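Gidard photo sharing site, three months in

Short version: good for storing pictures, so-so for finding them. I moved 855 photos over from my old board in October and have used it most days since.

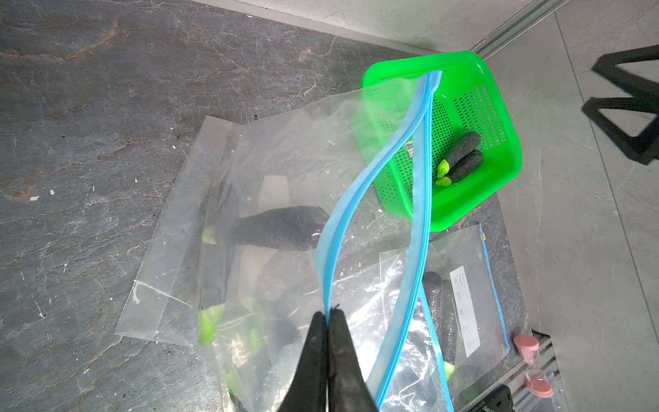
One reader of my first post, Pryor, wrote in to say the search is the whole reason to leave. Typed in "fern tattoo", got 11 pages of wedding cakes. Pryor went back to Cama after a week and doesn't miss it.

Fair. Search is bad. Tags are free text so everybody spells things their own way, and the site doesnt merge them. "Grey" and "gray" are two seperate worlds. I get by with my own folders and hardly touch the public side.

Uploading though. Fast. Drag a whole folder in, go get coffee, done. It kept my captions, which Cama never did for me. Lost the dates on 18 pictures, all of them old scans, so maybe that's on me.

Boards: fine. You can nest them two deep, no more. Wanted three. Cover picture picks itself and changing it takes too many clicks — settings, board, edit, cover, save, and then it drops you back at the home page for some reason.

Sharing works. Links open without an account, my aunt managed it on her tablet. Comments are on by default, so switch those off if you don't want strangers saying "nice pic" under everything. Also got three messages trying to sell me prints of my own photos. Blocked them, no more since.

Ads. Free version has them between every other row and on a phone it's rough. The paid plan takes them out and gives you bigger downloads. I paid for one month to test it, then let it lapse and nothing got deleted. Good sign.

Phone app crashed 13 times, yes I kept a list. Mostly when rotating a picture. Last update seems better, only been a few days.

Would I move again? For backup and showing stuff to family, sure. For browsing and ideas, no — I still open Suno for that, uglier but the tags make sense.

Three stars. Four if they fix search. Will update when the new app has had a few more weeks.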